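Cable Amnesty at Brostside Gets a Second Round

If you've been into the Brostside workshop in the past year, you know the cable drawer. I say drawer, but by August it was a drawer, a shelf and a shopping bag hanging off the shelf, and every time I wanted one cord I pulled out a whole nest of them. So I'm very happy to report that the great cable sort has finally started, and that round two is on the way.

The idea came from Stavros Kokkinos, who had been asking for it since before I joined. He put up a note by the door inviting people to bring in their spare cords from home as well, and I thought we'd get a handful. We got 500! Old phone leads, monitor cables, power cords for things that went to the dump years ago. Cudholm, the repair shop down the street, sent over two full crates of their own (thanks, I think).

We're keeping the method simple. Every cable gets straightened, coiled into a loop and strapped before it goes anywhere near storage. I've become a real fan of the hook-and-loop straps. They go on in a second, they come off just as fast, and you can use them over and over. The gray one on this braided bundle holds the strands nice and snug up near the top, and the rest of the loop can hang the way it wants to.
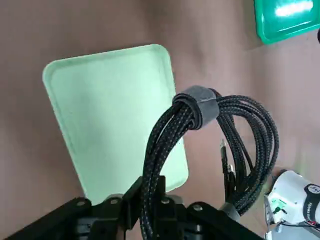
Trays on the big table

The other half of the job is deciding what goes where, and for that we went with colored plastic trays. I wanted labels. Stavros wanted colors, and he won, mostly because he had already bought the trays. Red is for cables that are coiled and waiting to be checked, the pale mint one is for keepers, and the bright green one is for small odds and ends that need somebody to figure out what they are. They're shallow enough that you can't bury anything in them, so when a tray starts to look crowded, you have to stop and deal with it.

The big brown table has turned out to be a great spot for this. There's room to spread the trays out and still leave some open space for untangling, which takes far more elbow room than you'd expect. One black cable, coiled up and sitting in the red tray, looks so calm compared to what was in that drawer. 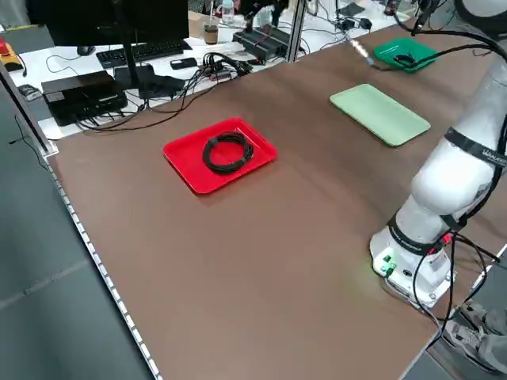
I did get a little carried away on the first evening and stayed until ten, testing monitor leads with a flashlight in my teeth. We've finished 80 so far, so there's a long way to go, and the Cudholm crates haven't even been opened. Anything that fails the check goes in a box for metal recycling. Good cables that we don't need will be free to take, and Ayele, the secondhand store across the lot, has offered us a bin by the register for the extras.

Round two starts at 6 p.m., same table, and you can drop in for as long or as short as you like. Bring your own tangles if you have them – but please, no Christmas lights. Gisteo, the bakery next door, is sending over the day's leftover rolls, and Stavros has promised coffee. If you own a decent pair of wire cutters, bring those too, with your name on the handle.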